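# Laundry questions I keep getting (mostly about tie-dye)

I'm Doaa Hegazy and I dye things in my kitchen, wear them, wash them, and then answer emails about washing them. Same questions every week, so I've put the answers in one place. Last updated 16 Aug 2021.

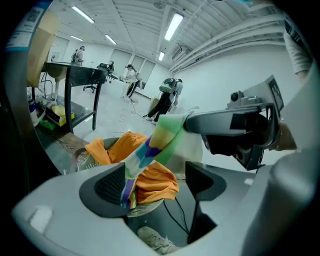
Most of you write in about color running, so I'll start there and get to the folding and basket stuff further down.

## Can I wash tie-dye with my other clothes?

Eventually, yes. For the first 4 washes I keep a new piece completely by itself. After that it goes in with other brights and I stop worrying. I still wouldn't put it in with white towels, and I say that as the owner of 6 formerly white towels.

## What about orange? It seems to get on everything.

Orange and red are the worst offenders in my house, yes! A strong orange gets its own cold wash until the rinse water looks clear. If you don't want to run a whole machine for one shirt (I don't either), do it in the sink. Swish, drain, fill again, look at the water. Once it's clear twice in a row I let it join the others.

Don't leave wet brights sitting in a heap together, though. I've had more trouble from a damp pile I forgot overnight than from anything the washing machine did.

## Cold or warm?

Cold. If something is truly filthy I'll go to warm, but only after those first few washes.

## Do vinegar or salt set the dye?

I get this one more than any other. For the cotton dyes most of us use at home, no. They need soda ash at the dyeing stage, and once you're past that, a splash of vinegar in the rinse isn't going to rescue anything. My aunt swears by salt and we've agreed to stop discussing it.

## Which basket should I get for sorting?

One that lets air through. I like mesh or an open weave, and I like it round because my hallway is narrow and I was forever catching my hip on the corners of the old one. Size matters less than you'd think. A smaller basket means I deal with it sooner. My big one used to hold 9 days of clothes and I would happily let it.

Check the inside for rough bits before you buy, too. Run your hand around it. A snag in a thin jersey shirt is a miserable thing to find.

## Do you sort before or after drying?

Both, kind of. Before washing I sort by color, and after drying I sort by who wears it. Mixing up those two jobs is how I used to end up with clean clothes all over the bed at midnight.

## How do you fold something soft and slippery so it stays folded?

Lay it flat, pull the side seams out until the middle is smooth, then fold in thirds the long way and roll it from the bottom. Thin fabric stays put much better rolled. It's also easier with two people, one at each end, especially for big scarves and sarongs.

## My tie-dye has gone dull. Is it ruined?

Probably not. Dull is very often detergent buildup. Try half of what you normally pour and give it an extra rinse. Purple and teal usually perk up for me after a couple of washes like that, but yellow is stubborn, and if it has faded from the sun, it's faded. Dry things inside out and in the shade next time.

## Can I tumble dry it?

On low, sure. I hang mine because the dryer takes 12 years off a waistband.

## Will you dye something for me?

Not right now, sorry! I'm hoping to take a few pieces again in March. Please wash whatever you send first, and leave out the fabric softener, which can stop the dye from taking evenly.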